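Hard water and dark cotton, part two
October 11, 2020

Part one covered why the washer in the Dovumstead apartment leaves a gray cast on anything darker than navy. The short version is that the water comes in at 21 grains per gallon, the detergent spends most of its surfactant on calcium, and what is left over deposits on the fabric as a dull film. Several people wrote in to ask for the actual procedure, so this post is mostly procedure.

Test first. Strips are fine. Take the sample from the tap that feeds the washer, cold, after letting it run for a minute. Mine disagreed with the city's number by 4 grains, and I went with mine.

The strip wash is done once, before changing anything else. Fill a tub with hot water, add 200 grams of sodium citrate, and stir until it is clear. Garments go in wet. Leave them overnight. Citrate binds the calcium already in the fibers, which plain detergent will not do at this hardness. Do not substitute vinegar. It attacks the rubber in some door seals, and at the strength people use in a rinse cup it does very little to the film.

After that, every regular load gets a smaller dose of citrate in the drum and the full detergent dose for hard water as printed on the box. I had been using the soft water line for years. Nest Craddock pointed this out in a comment on part one, and the correction accounts for more of the improvement than I would like.

Temperature: warm for dark cotton. Cold slows the citrate down and leaves powder in the seams. Hot moves dye, and I lost a pair of black socks to that in September.

Spin speed matters less than I claimed last time. I ran 10 loads at two settings and could not sort the results by eye.

Drying is where I changed my mind. I used to line dry everything dark. Line drying in the hallway leaves cotton stiff, and stiff cotton shows residue along every fold. A short tumble on low, then flat, works better for pants. 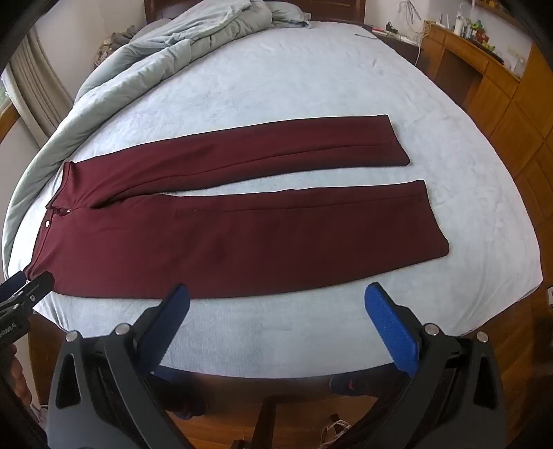

The maroon pair, laid flat on the bed. Faint creases down both legs.

Maroon is a useful test color because the film shows as pink under a desk lamp — black just looks tired and could be ordinary dye loss.

Still open: whether a softener cartridge on the supply line would pay for itself. The Volov unit fits my hose thread but the refill price is not listed anywhere. Part three when I have a quote.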